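Subject: Re: [lab-work] Arm on the intake bench, what happens to our jobs?

On 11/01/2019 the Kolletti night desk wrote:

> We keep hearing that Polness is putting a robot on vial intake and
> that you folks are happy about it. Is that for real? Our managers
> have started using the word Nindo in meetings and we'd like to know
> what it means for the people who stand at the bench. Does anyone
> lose hours? Who fixes it at 3 a.m.? And can you still get at your
> own racks?

Hi all,

For real, yes! I've been on intake at Polness for nine years and I'm more excited about this than I've been about anything since the adjustable stools, so please bear with a long message.

Nindo is the name of our project to hand the rack work to an arm: vials out of the small rack, into the long one, over and over. Rathnayake does the programming. Before any hardware touches our bench they run the job in simulation, and they let us sit with them while they do it (this was our condition for agreeing to the trial, and I'd tell any crew to ask for it). The simulated bench has the arm on a pedestal, a blue mat and the cream racks, and you can argue over where things go without carrying a single tray.
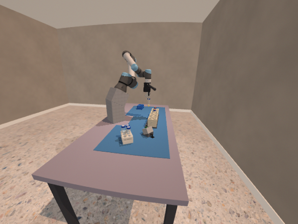 WHAT CHANGES ON SHIFT

A full intake night is 801 vials for us. If you've done it you know what your thumbs feel like by the end. With the arm taking the transfers, the person on the bench checks paperwork, deals with the odd ones (cracked caps, missing labels, handwriting from another planet) and calls the clinics back while they're still open. I love that last part. We used to leave those calls for the day crew, and half the time the answer came too late to save the sample.

The arm is slower than a fast human, by the way. Rathnayake's figure is 34 seconds for a transfer and a check, and Dee on our crew beats it easily. But she can't do it all night and talk to a clinic, and she's the first to say so.

Some of it is still open. The pay grade for whoever runs the arm hasn't been settled, and we want it in writing before April. 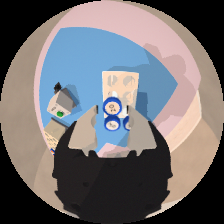
Do the bench staff lose hours?

So far our hours are the same. The agreement covers all 19 of us on intake through the end of the trial, and any change after that has to come back to the crew first. Get that wording early, Kolletti, while everybody is still in a good mood.

I'm also pasting in the piece from our staff newsletter, as it covers the 3 a.m. question.

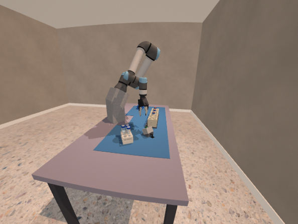
By Irja Kokkonen, intake, Polness

The first thing I asked for was space. On the old bench I always kept the near end of the table clear for my clipboard and elbows, and I wanted it kept that way. In the simulation the racks are all on the mat and the near end is bare, so you could stand there with your paperwork. We spent a whole afternoon on this and I enjoyed every minute.

The second thing was nights. Two people per shift are being trained to stop the arm, clear it and start it again. If it won't start, we go back to moving vials by hand and the programmers hear about it in the morning. No one has to repair a robot alone in the dark! Training counts as paid time, and you can say no and stay on paperwork.

We also practice by looking through the views from the wrist, close in on the caps and the fingers. It takes a while to get used to.

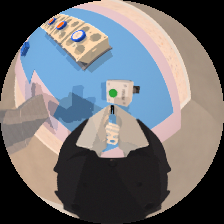 After a few sessions I could tell which way I was facing, and by then I was pestering the programmers with questions about approach angles, which I did not expect of myself. Two others on my crew have asked to learn the programming side, and Rathnayake has said they can sit in on Thursdays.

(End of the newsletter piece.)

As for getting at your own racks: you stop the arm first, every time, and then it's your bench. We've asked for the stop to be in reach from both sides of the table, and I'm still chasing the answer on the left side.

If any of you from Kolletti want to come over and watch a session, write to me off list and I'll find you a chair. Bring whoever is most against it, we had some very good changes out of ours.

Irja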